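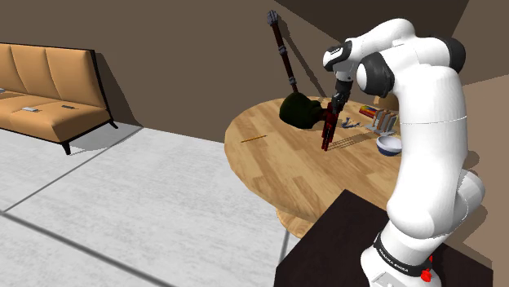
4 min read

Another day gone on the arm in the living room sim, and I've come to bed with a head full of joint limits. I did mean to stop at lunch. I had my sandwich at the desk instead (crumbs in the keyboard, again) and before I knew it the magpies were carrying on outside and it was nearly dark.

The morning was all about the base. Somebody at Silton changed the cabinet height in the last version of the room and didn't move the robot to match, so the Franka was sitting 4 mm down inside the top. You'd never spot it by eye! But the physics spots it, and every run started with a little shiver as the solver tried to push the two apart. I lifted the mount, locked it, ran it 48 times from a cold start and it was quiet as a mouse every single time. Very pleased with myself. Cup of tea.

Then the bagpipes. I love the bagpipes, I'm the one who begged for them to go on the Rirdale object list, and they're an absolute mongrel of a thing to hold. The bag has its own collision shape, the drone sticks out a mile, and the weight was set as if the whole lot were solid timber. So the wrist kept sagging and the controller kept fighting it – you could see it in the torque plot, a horrible sawtooth. I brought the mass down, shifted the centre of gravity back toward the bag and softened the wrist gains a touch. Better. Still a wobble when it swings out over the rack and the bowl, and I don't trust the finger friction at all.

Also found out the Nieminen gripper settings file had been loading over the top of mine since run 247. Grrr. That's two days of notes I'll have to read again with one eye shut.

I've left 3,000 steps of the slow lift going overnight with the contact log switched on. Tomorrow I want to redo the finger pads, then write up the mount change for the Drarnance lot before they copy the old cabinet into their kitchen. And buy milk, we're out.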